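Noviembre, cuaderno del taller de mesa. Empiezo a las 9:40.

Sigo con las telas. Ayer quedó pendiente decidir qué mantel va con la vajilla de vidrio y no quiero llegar a la entrega de Rarkville con eso abierto. Bình Vũ dejó los rollos apoyados en la pared del fondo, sin etiquetas, así que la primera media hora se ha ido en identificarlos. Quedan así:

- Rollo A: blanco roto, algodón grueso. Encoge. Ya lo sabíamos de la prueba de lavado.
- Rollo B: gris piedra con raya fina. Descartado para vidrio de color, lo apaga.
- Rollo C: verde salvia, cuadrícula blanca. El que pidió Hường Vi.
- Rollo D: el mostaza de Tustunska. No lo he abierto.

El B se puede devolver. El A lo guardo para servilletas de prueba y para forrar cajones.

**Planchado**

El rollo C venía doblado en cuatro dentro del tubo y no enrollado, que es lo que habíamos pedido. Los dobleces salen mal. Primera pasada con plancha media y paño húmedo: mejora el centro, los bordes siguen marcados. Segunda pasada con vapor por el revés: mejor. Con la plancha fuerte por el derecho no he querido probar, en el retal de muestra la línea blanca amarilleaba un poco y ahí sí que no hay vuelta atrás.

Anoto para quien lo repita: plancha media, vapor, siempre por el revés, y dejar la tela extendida encima de la mesa por lo menos hasta la hora de comer. No doblarla otra vez. Si hay que moverla, enrollada en el tubo de cartón largo que está detrás de la puerta.

Aun así queda algún pliegue. A mí no me molesta en una mesa de diario. Para la mesa de exposición habrá que pasarle otra vez el vapor la misma mañana.

**Colocación de la cuadrícula**

He perdido más tiempo del previsto en esto. Si la línea no va paralela al canto de la mesa se nota enseguida, sobre todo desde la punta, porque los cuadros son grandes y el ojo se va por la línea. Lo que funciona: marcar con cinta el centro de la mesa, hacer coincidir una línea blanca con la cinta y estirar desde ahí hacia los dos lados. Empezar por una esquina no sirve, se acumula el error y al final sobra tela de un lado.

La línea no es perfectamente recta ni de borde limpio. Hường Vi dice que eso es lo que le gusta, que con una línea de imprenta parecería papel cuadriculado. De acuerdo, pero entonces no se puede usar como regla para alinear los cubiertos. Para los cubiertos, la plantilla de cartón de siempre.

Caída: he dejado 14 cm en los laterales. Con menos se ve el canto y con más la gente lo engancha al sentarse.

**Vidrio**

12:10. Abierta la caja de Lã. Venía bien empaquetada, con papel entre pieza y pieza. Saco los platos de uno en uno y los repaso con paño seco. Dos cosas:

1. El papel deja pelusa en las ranuras. Con paño de algodón se arrastra y se queda otra vez. Con la brocha suave de encuadernar sale a la primera. Brocha desde el centro hacia fuera, siguiendo la ranura.
2. El filo dorado. Nada de estropajo ni de lavavajillas, y que no se apilen sin separador. Voy a cortar círculos de fieltro; en el armario hay una plancha gris que dará para todos si se aprovechan bien los restos.

Peso de un plato en la báscula de cocina: 500 g. Más de lo que yo pensaba. Habrá que decírselo a Bình Vũ para la balda alta, que está puesta con los soportes pequeños. De momento la vajilla se queda en la balda de abajo.

He probado el plato verde sobre el retal del B y sobre el A. En el A el verde destaca mucho, casi demasiado, y el dorado se pierde contra el blanco. En el B queda triste. Sobre el C los dos verdes se llevan bien: el del plato es mucho más intenso, el mantel se queda atrás y el filo se lee entero. El borde ondulado además le quita rigidez a los cuadros.

Lo que todavía me preocupa son los reflejos. El vidrio brilla bastante en el canto. Por la tarde, con la lámpara del techo sola, habrá que volver a mirarlo. Tengo apuntado que la bombilla nueva es de 4000 K; la antigua era más cálida y seguramente le iba mejor al dorado. Buscar si queda alguna en el cajón. 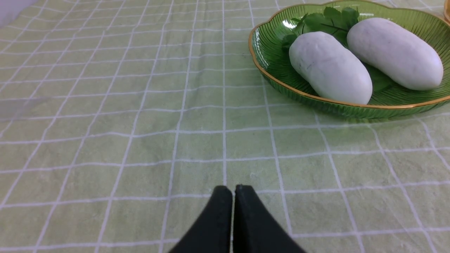 *Plato de vidrio verde con filo dorado sobre el mantel salvia de cuadros (rollo C). Brillos en el borde.*

El pliegue de la izquierda es de los que digo arriba.

**Decisiones**

Va el rollo C con el vidrio verde. Se lo he enseñado a Hường Vi antes de comer y está conforme. Pide ver también una servilleta lisa, sin cuadros, en un tono más claro que el mantel. Yo haría dobladillo estrecho y esquina a inglete, sin más adorno.

El mostaza de Tustunska queda para la otra mesa, la de loza. No mezclar con esta.

**Pendiente**

- Cortar fieltros.
- Escribir a Clendar por lo del doblado. Los próximos rollos, en tubo.
- Cambiar los soportes de la balda (Bình Vũ).
- Muestra de servilleta, lavar y medir antes de cortar el resto.
- Prueba de mancha en el retal del C: aceite, vino, café. Dejarlas una noche y lavar en frío.
- Etiquetar los rollos de una vez.

16:30. Añado: con el vapor de la tarde el lado de la puerta ha quedado bien. El mantel se queda puesto esta noche. Que nadie apoye encima la caja de herramientas, por favor.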